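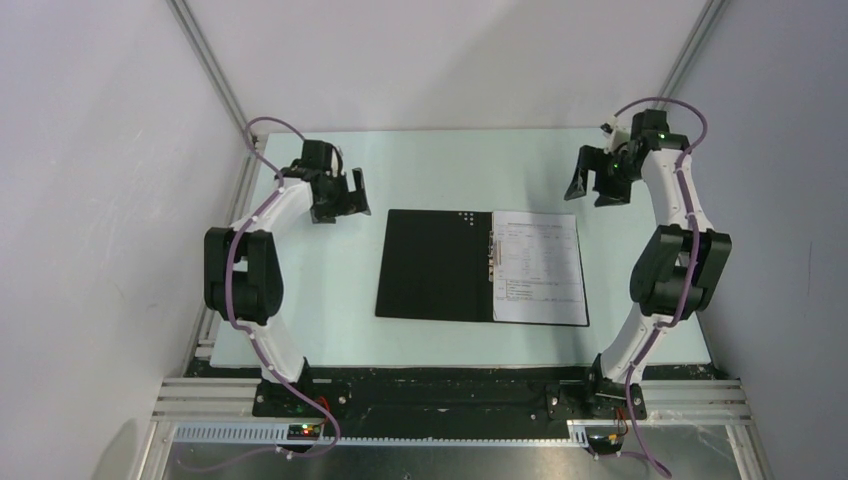

The black binder, open on the mint-green table

Welcome to the Mikesside paper gallery! If you love a good ring binder as much as we do (and if you found this page, you probably do), pull up a chair. We spent most of February getting the Mikesside records off the shelves, out of their sagging envelopes and into proper binders, and this page is where we get to show off a little.

The one at the top is a favorite. Black cover folded over to the left, white sheet on the right, the metal ring clip running straight down beside the spine. I love how crisp a printed page looks against all that black! There's even a little cluster of white dots near the upper corner of the inside cover, close to the spine, and I never get tired of small details like that. The sheet itself is the dense kind, small print and rows like a table, with a box of text toward the bottom. Those pages are the ones that really earn their rings, since you want them to lie flat while you read across a row.

And that tabletop! Pale mint green with white walls behind it. Paper looks wonderful on it, and a black folder looks even better.

A few notes for anybody starting a project like ours:

We went with rings over clamps and glue strips. Pages come out, pages go back in, and the order can change as often as you change your mind (we changed ours a lot). The Chou papers alone were sorted by year, then by street, then by year again.

Sheet 124 and sheet 139 in the Clesance set were swapped for ages before anybody spotted it. With rings, the fix took less time than making the coffee.

Fifty sheets to a binder is our limit. You can squeeze in more, but the pages start to drag on the rings and the holes tear, and then you're hunting for reinforcement stickers.

Wurkus is next, and it's the big one: 1699 sheets, most of them still unpunched. We'll be at it every Thursday evening with the hole punch and a very large stack of dividers, and I can't wait. More pictures will go up on this page as the binders fill!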